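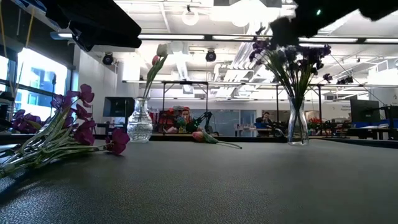
Singers wanted for the Brostlow winter recording

Open call for voices, all parts, no audition piece needed

Skarau is looking for people who like to sing and who can give us six Friday evenings before the end of December. We are making our second album, and this time we would like a proper crowd of voices on it, the sort of sound you get at the back of a pub when everyone happens to know the chorus. If you have sung in a choir, lovely. If you have only ever sung in the car with the windows up, please read on anyway, as quite a few of the people on our first record came to us that way and two of them ended up with solo lines.

A little about us

Skarau began as a duo, Orhun Dursun on keys and drum machine and Nadhirah Hartono singing, playing the omnichord and writing most of the words. Our first album, Kurtuluş, was named after the Istanbul neighbourhood where Orhun's aunt had her flat and her enormous box of cassettes, and we pressed 347 copies of it because that was what the money came to. They have all gone now, apart from one with a warped B side that lives on top of the piano. The music is slow electronic pop, on the melancholy side, with a good deal of disco underneath if you listen for the bass. People who come to the shows tend to sway more than dance, though there was a conga line in Hull once and we would be very happy to see another.

The new record is called Zuven. It has nine songs, and five of them want a choir. Nadhirah has been writing the parts over the summer and they are, on the whole, kind ones: long held notes, a few close harmonies that feel odd for a day or so and then feel wonderful, and one song with a great deal of clapping. There is also a quiet piece near the end for low voices only, so altos who like to go down to the cellar, and basses and baritones of every kind, we would especially love to hear from you. We are never short of sopranos (we love you, do still write).

What we are asking for

Rehearsals are on Friday evenings from 7pm until 9.15pm at Brostlow Hall, upstairs, with a break in the middle for tea and whatever cake has turned up. The first four evenings are for learning the songs and the last two are for recording them. We do need you at both recording evenings, and at three of the other four if you can possibly manage it. If you work shifts, tell us when you write and we will see what can be done; Orhun makes practice tracks for each part and you can learn a surprising amount on the bus.

You don't need to read music. The words will be printed out in large type, and Nadhirah teaches everything by ear, line by line, going over it as many times as people like. One verse is in Turkish and one is in Malay, and we will take both of them slowly together.

You should be 16 or over. If you are under 18 we will need a note from a parent or guardian before the first rehearsal.

What you get

We can pay each singer a flat fee of £92, which covers all six evenings and is paid in the week after the last session. We know this is not a great deal, and we would rather say so now than have you find out later. We will also pay bus fares if you keep your tickets. Every singer is named in full on the sleeve, spelled however you wish it spelled, and gets a copy of the record and two places on the guest list for the launch. If you would like to sing with us on the night as well, that is paid separately.

We have room for 33 voices. If more people write than we can fit, we will choose so that the parts balance, and keep everybody else's names for the live shows in the spring.

Getting in and around

The hall has a lift from the side entrance and an accessible toilet on the same floor as the rehearsal room. There are chairs for everyone and you are welcome to sit throughout. The room can be chilly before the heating gets going, so bring a jumper. There is free parking behind the building after 6pm, and the number 6 bus stops across the road.

How to apply

Send us a message through the contact form on the Skarau page with your name, where you are coming from, and whether you think of yourself as a high voice, a low voice or no idea at all. Please add a phone recording of you singing anything you like, a minute or so, with no backing. A hymn, a football song, the chorus of something you loved at school, it really doesn't matter. We are only listening for where your voice sits. If making a recording worries you, say so and Nadhirah will ring you up for a chat and a bit of a hum instead.

We answer everyone, usually within a week, though Orhun is slower when he's mixing. Questions can come through the same form, and do mention if you have a friend you'd like to stand next to.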